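# Can a machine do the chores yet? Questions we receive

Updated 21/05/2026

These questions come mostly from readers of the Trilisholm home and workshop pages. I answer them as simply as I can.

**Can I buy a robot that tidies the kitchen?**

Not one that I would recommend. There are machines which vacuum and mow very well, but these do one job on a flat surface. To tidy is many small jobs, and each one begins with picking up a thing that was left in a random place.

**Why is it still difficult? My child can do it.**

Your child has had years of practice with cups. A machine must find the cup, choose where to hold it, and not push over the bowl beside it. In the Entili trial we set 288 pick-up tasks with ordinary objects, and the arm completed 72 of them without help from a person.

**Is it better in a workshop?**

Yes, when the parts are always the same and arrive always in the same position. At Stidumer one arm loads a press the whole shift. When the parts come mixed in a box, the work goes back to people.

**Does the speed matter?**

For the home, less than you think. One cup in 30 seconds is slow, but if you are out of the house it does not disturb you. In a workshop it matters very much.

**Which objects are the hardest?**

Soft ones. A cube has flat sides and keeps its shape. A plush toy changes its shape when you press it. Cups are in the middle: easy to hold, but it is also easy to hold them at a wrong angle.

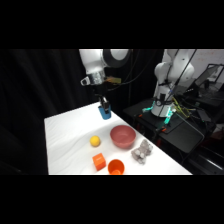
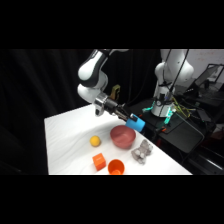

**What about washing up and folding clothes?**

Washing up needs water, glass and some force, so I would wait. Folding is possible for towels of one size. Shirts are a different matter, and I have stopped giving dates for them.

**Will you test the Custex arm?**

We have asked for one and hope to have it in July. If it comes, the results will be added to this page, with the same objects and the same rules as before.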